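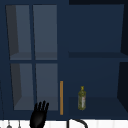
**Figure 3.** The upper-cabinet task in the Clirkum simulated kitchen. The bottle stands on the floor of the open compartment, to the right of the glass-fronted door and its orange-tan handle.

## 4. Trying the kitchen package

I came to Clirkum as a customer, and I should say so up front. Our lab pays for the standard license out of the same small pot that covers printer toner, so I wanted to know if we'd spent the money well before Efua Atinga's group next door bought a second seat. Dallovus (the company that sells it) had no say in what I tested and saw this section only after I'd finished it.

The kitchen package is the one most people ask me about. You get a set of rooms, a library of household objects, a handful of hand models and a task editor, all of which load from one settings file. I had the first room up before lunch on the day we installed it, and I'm not a fast installer! Nana Korletey did the same on her older desktop and had to update a graphics driver first, but that was the only snag.

### 4.1 Reaching into the upper cabinets

I picked the upper-cabinet task (Figure 3) for most of my runs. The hand comes up from below, with the sink faucet close by, and the bottle is deep enough in the lower section of the compartment that a lazy approach path gets into trouble with the side of the cabinet or the shelf board. I like that. Too many of the kitchen tasks I've used over the years put the target out on an open counter, and then everybody's planner looks great.

We ran 3,054 attempts on this task with our own grasp planner, Ayaaba, leaving the package's default friction and lighting alone. Of those, 353 ended in a reset I'd blame on the simulator – mostly the bottle jittering when the fingers closed at a shallow angle. Edem Acheampong went through the logs and found that halving the physics time step got rid of nearly all of it, at the price of slower runs. I'd have liked that to be the default, or at least to find it in the manual somewhere before the appendix.

The glass door was a nice surprise. Our depth estimator has always had a hard time with panes, and it had a hard time here too, in much the same way it does in our real test kitchen (it kept reporting the shelf behind the glass as the nearest surface). For me that's a good sign for the rendering. I haven't measured it properly, so please take it as an impression.

### 4.2 Support and price

I wrote to the help desk five times in October and got a useful answer to four of those messages. The fifth was about exporting contact forces to Skornlow, which we use for all our plotting, and the reply was that it's planned. Amado Evangelista ended up writing a converter script of 85 lines that does the job fine, and he's happy to share it with anyone who asks.

As for price, a single seat is easy enough to justify if you'd otherwise be building rooms by hand. Two seats are harder, and the discount for a second one is pretty thin. Efua's group decided to share ours for now, with a sign-up sheet on the lab door, and we'll see how long that lasts once thesis season starts – the upper-cabinet runs alone kept our machine busy for most nights of the study.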